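Last updated: 2020-06-26

Third pottery session tonight, on the laptop again. Signed up back in January for the proper class at Paiva, in a real room with real wheels, then it all moved online and they mailed us a bag of clay each. Nearly asked for my 90 dollars back. Glad I didnt.

Pinch pots first. Mine came out lopsided - thick on one side, see-through thin on the other. Teacher says slow down. Everyone tells me that. Then handles, which I hate. Two fell off. Stuck the last one back with slip and far too much of it.
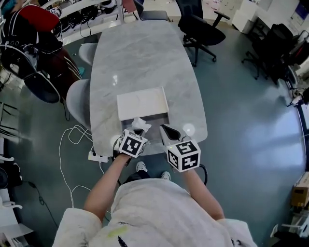 Missed 9 minutes in the middle when the sound went. Came back and they were all scoring and I had no idea what at. Just copied the woman in the top corner. Seemed ok.

Homework - a small dish with a foot, plus read the Grovisa glaze sheet before next time. Long sheet. Half of it is cone numbers. Must ask whether Eltano will still fire our stuff, its a drive but cheaper than the other place.

Back hurts. Clay under every nail. Wrap the pot in plastic before bed, DONT forget like last week. Want to sign up for teh next one too, if they run it.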